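Pluris Hand Unit: Progress Report to Keltex
Reporting period ending 18 February 2025
Prepared by the hardware group, Szulc

Summary

Since the last report we have rebuilt the hand-held gripper, changed how it is checked between sessions, and moved the checks out of the workshop and into a furnished home. The unit is in regular use. Two items from the October plan are still open and are covered at the end.

Linkage and pivots

The main complaint in October was play at the fingertips. With the jaws closed on anything thin, the two fingers did not meet squarely and the object rolled. We traced most of this to the pivot screws, which had been backing out during long sessions. All of them were removed, cleaned, refitted with thread locker and marked with a paint pen on the underside so that movement shows up at a glance. The screws are now checked every 500 closing cycles. One bushing was worn oval and was replaced from stock.

For the thin-object check we use a plain wooden chopstick, held upright between the pads.

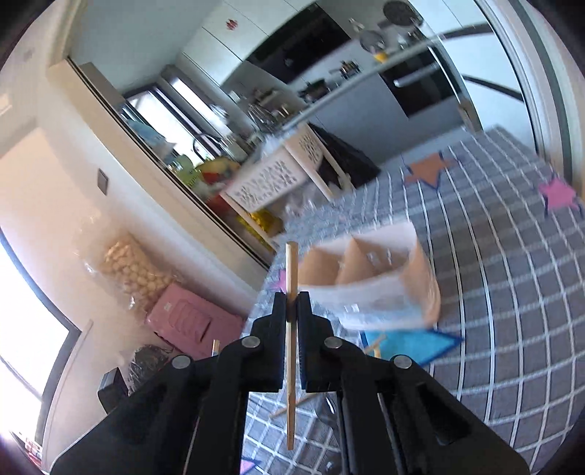

The unit passes if the stick stays upright through 16 grips in a row with no adjustment of the hand. Before the rebuild it usually failed within the first few. It has passed on every check day since the bushing was changed. We also tried metal rod stock, but it marked the pads and we dropped it.

Finger pads

The old pads were glazed and had started to lift at the lower corner. New ones from Rivow were bonded on after the finger faces were sanded and wiped down. Cure time is longer than we had allowed for, and this cost us most of a working day. Pads are now wiped before each session and replaced as a pair, even when only one is worn. We have used two pairs this period and have 7 pairs on the shelf.

The second check is a wider grip on a soft-sided or uneven load. A full cutlery holder works well for this. The weight sits high and shifts, and a jaw that closes off-center will tip it. 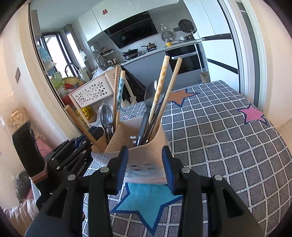

Wide-grip check on a filled cutlery holder, blue pads at the sides.

Results here are less settled. The jaws close evenly, but the return spring is slow when the hand is opened from a wide grip. We have a stiffer spring on order and will compare the two before changing anything else.

Upkeep

The check sheet has been cut down to one page with six lines. It takes roughly ten minutes and is filled in by whoever uses the unit first that day. Completed sheets go in the shared folder with the session logs.

Open items

The return spring, as above. Delivery is expected within the next period.

The spare hand unit is still in parts. Its base plate was drilled off center and a new one has to be cut. Until that is done, any repair stops work.

Spending on parts is within the amount agreed. No change to the budget is requested.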